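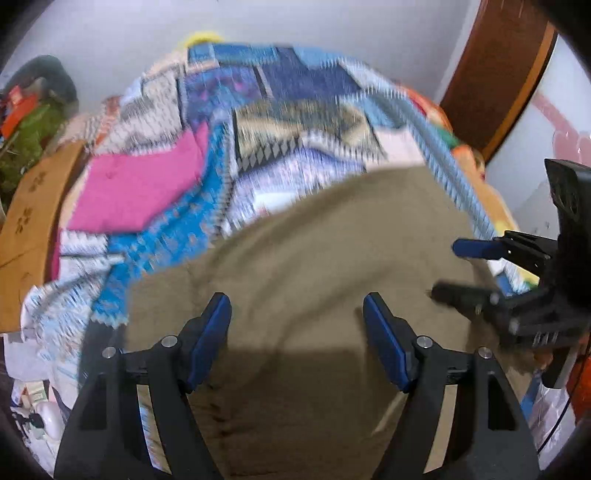 By the faculty adviser, Dostley Robotics Club
Jun 4, 2018

The club member I interviewed for this piece agreed to talk on the condition that I leave names out, mine included. She is a junior, she runs the bed-making project, and at home her own bed is, in her words, "a private matter."

The project is called Jilberg. It has been called that since the fall, when the club picked it over several worse names, and the goal can be written on an index card: two grippers, two people, one bed. One person works each side with a gripper in each case standing in for hands. The recordings go into a program that is supposed to learn how a blanket gets from a heap to something a parent would accept.

"Everybody else in the league stacks cubes," she said. "Cubes are great. A cube stays where you put it. You come back from lunch and it's still a cube."

A blanket has other plans. The one the club likes least is a plain beige fleece, which sits in a mound and shows very little of where one fold stops and another starts. The patchwork quilt under it is easier on the eye and harder on the fingers. "It's all these knitted squares, zigzags and diamonds and a pink one you could see from space," she said. "The software people love it because there's always something to look at. Then you try to pinch it and you get one square and the rest stays home."

I asked about the blue pads on the fingertips. The club went through 3 versions. The first were smooth and slid off the fleece. The second gripped so well that they would not give the blanket back. "We had a good long tug-of-war with that one," she said. "The blanket was ahead on points." The present ones she described as fine, in the tone people use for cafeteria lasagna.

The windows cut into the black fingers were her idea, and she would like it known. They save plastic and let the operator see a bit of what is going on underneath. They also earned the club a remark from a judge at the Trustwood Invitational, who wrote "nice trusses" on the score sheet and then gave them two points out of five for documentation. She has kept the sheet.

The hard part, she said, is the other person. "You lift your corner, and you think they're going to lift theirs, and they're fixing a wrinkle. So now you've got a tent." The club tried counting out loud, then tried nodding. They settled on a rule that whoever is nearer the pillow goes first, and that has held up except when the two of them disagree about where the pillow is.

A session is 30 runs. Between runs somebody has to mess up the bed again, and she told me this is a skill. "You'd think teenagers would be naturals. But after 12 of them you start messing it up the same way every time, and then the program only knows how to fix that one mess." They now draw a card that says what kind of mess to make. One card says "dog." The club does not have a dog, so there is some acting involved.

What does she get out of it? She thought about this longer than about anything else I asked. "I fold stuff differently now. I notice where my thumb goes. It's kind of annoying."

In July the team takes Jilberg to the Mughal Open, where it has been entered in the household category against a table-setter and something that waters ferns. She expects the fern people to win. "They've got a pump," she said. "You can't argue with a pump."

Before we finished I asked whether she had made her bed that morning. She said the interview was over and went to find more screws.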